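Undelach hand grippers: build notes and sample recordings

Status: parked, 12 October 2018

Two hand-held grippers built at the Olell workshop, plus 40 recordings at a small box of red packets. The Rivas write-up we started from promises a weekend build. We began in June.

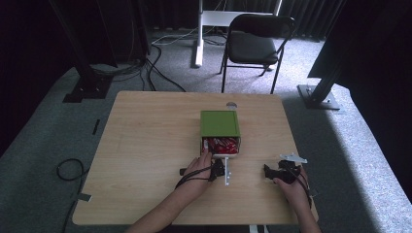
Both grippers on, left hand at the box.

Known problems
- Cables run over the back of the hand and down the wrist. I doubt this lasts.
- 68 takes attempted, the rest binned for lost tracking.
- Finger blocks are from Drukotport files. "Fits without sanding" is their claim. Check yours.
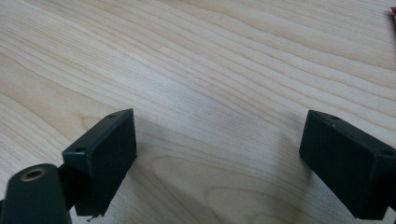

Finger blocks, open, over bare table.

Don't train anything serious on this. One table, one box.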